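Filed under: Clubs & Groups › Meeting Notes

KUTELARI COMMUNITY CHOIR
Minutes of the spring open meeting, held in the upstairs room at Nestard Hall, 7.30pm

The chair opened the meeting and welcomed everybody, especially the new altos, who have made a lovely difference to the sound since they joined. Apologies had been received from two of the basses and from our accompanist, who was playing at a wedding.

1. Minutes of the last meeting
Agreed as a true record, with one correction: the piece dropped from the winter programme was the Welsh lullaby and should not have been listed as the Cornish one. The Cornish one was sung, and sung very well!

2. Winter concert
Everyone agreed this was the happiest concert we have given at Nestard Hall. The second half in particular was a joy, and several members said they had been stopped in the street by people wanting to know when the next one was. Ticket sales came to 1,591 pounds, and after hall hire, printing and the piano tuner we were left with 615 pounds, all of which goes into the music fund.

Points to remember for next time:
- The interval was too short for the tea queue. Twenty-five minutes next year.
- The tenors could not see the conductor from the left-hand end of the staging. Staging to be brought forward.
- The encore was a wonderful surprise to the audience and also to half of the sopranos. Encores to be announced at rehearsal in future.

3. Summer programme
The musical director talked us through the plan for the summer and there was a real buzz in the room. The theme is rivers and the sea, with two sets of folk songs either side of a longer piece, "The Idahosa Songs", written for amateur choirs in four parts with piano. Most of us had not heard it before. The director played the opening and the last movement on the hall piano — the last movement got a round of applause all by itself.

A member asked whether the third movement was too hard for us, as the second sopranos divide and there is a long unaccompanied stretch. The director thinks we can manage it with sectional practice and is keen for us to try. Agreed by a big majority. Sectionals will start in May, in the small room, half an hour before the main rehearsal.

Copies will be hired and must come back clean. Pencil only, please, and soft pencil at that.

4. Joint concert with Undeo
The singers at Undeo have invited us to share a concert with them, and what a treat that would be. They have a chapel with a beautiful echo and seats for 900, so we would need to work hard on publicity between us. Several members offered to take posters round. The secretary will write back to say we would be delighted, and will ask about parking, step-free access and whether their organ is in working order.

There was some discussion about whether to hire a coach. Show of hands in favour. The secretary will get prices from 2 firms and bring them to the next meeting.

5. Concert dress
We stay with black for the evening concerts. For the outdoor sing on the green members would like something lighter and more cheerful, and plain white tops were suggested, of any style, with the blue choir scarf. Carried with great enthusiasm. Anyone without a scarf should speak to the wardrobe team, who have a few spares.

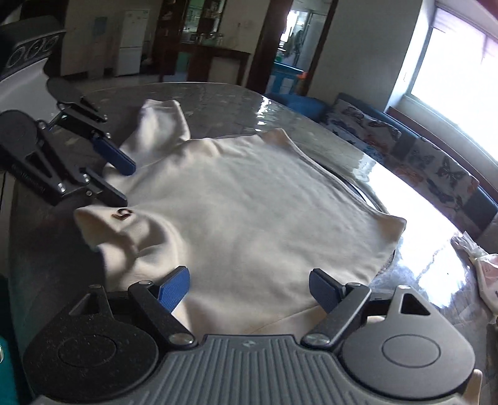 Do we have to be able to read music to join in with the Idahosa piece?
Reading music is not needed, and practice recordings for each voice part will be sent out before the first sectional.

6. Any other business
The tea rota has gaps in it and is on the back of the door. Biscuits are welcome at any time.

The lost property box holds one glove, a folding umbrella and a very nice green water bottle.

A member suggested starting rehearsals with a round, as we did years ago. The director was thrilled with the idea and we tried one there and then, in three parts, with the windows open. It went so well that we sang it twice.

The meeting closed at 9.10pm. Next meeting in the same room, straight after rehearsal, with the coach prices and the reply from Undeo on the agenda.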